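New life for the big room at Hokolura

Tuesday mornings are usually quiet at Hokolura, so I wasn't expecting much when I popped in on 12th March to see how the shared workroom is getting on. I was wrong, it was busy! The concrete floor is staying as it is (hurray, I like it), the long white table has its spot, and the power strip was down on the floor with cables going off in all directions.
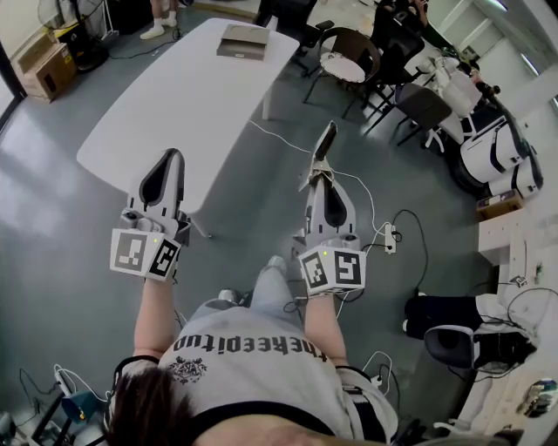 Couldn't they sort out more sockets before May? Niskanen asked that on our page last week, and added that the old room on Drultell Lane was exactly the same, with everyone fighting over one corner and somebody's lead always in the way.

Fair point, and I did ask. The plan is for floor boxes along the right-hand side, and the quote came in at £795, a bit more than anyone had hoped. Until then it's extension leads, and please do mind your feet. Chairs are still a mixed bunch as well, round ones and office ones and whatever else came over in the van, though I rather like it that way. Cushions welcome!

What sold me on the place was the height of it. You come in and the ceiling is white and miles up, with round lights set into it, and then there's that big front window and the glass doors in their dark metal. 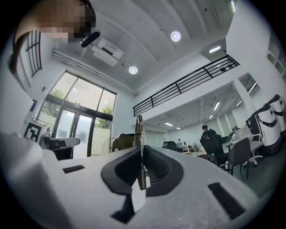
I sat there for a good 20 minutes with a coffee and got more done than I had all Monday. The projector is up on the ceiling too, so the Plirix film evenings can move over from the library whenever they're ready. There are 187 names on the mailing list now and the room holds 90, so I'd book early if I were you (last time I didn't, and ended up standing at the back by the coats).

Still on the to-do list: shelves, a proper coat rail, and something to soften the echo, which I noticed every time a chair got dragged across the floor. 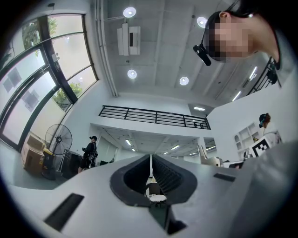
Ceiling lights on in the Hokolura workroom.

Doors open at nine on weekdays, and the booking sheet is by the kettle.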